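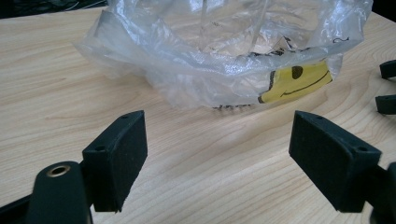
Riritz Sticker and Decal Orders – Common Questions

When will my order ship?
Orders placed before 2:00 p.m. go to our Clonbridge shop the same afternoon. Allow three business days for printing. Custom sizes take longer.

Can I use the Riritz logo on my club's T-shirts?
Not without written permission. Send a sketch and the number of shirts to Beathag Mackay in the Sararport office. Most requests get an answer within two weeks.

Do I need permission to put a decal on my own vehicle?
No. Put it wherever you like. Wash the paint first and skip the wax.

Is there a minimum for bulk orders?
Yes, 345 pieces per design. You can't mix designs to reach the minimum.

What happened to the Kim series?
It sold out in February after 2,653 sets. We don't plan to reprint it – the artist kept the rights, and questions about that artwork should go to her.

My decal arrived creased. What now?
Keep it and the packaging, and write to us with your order number. We'll send a replacement to any US address at no charge. Orders bought from a reseller go back to the reseller.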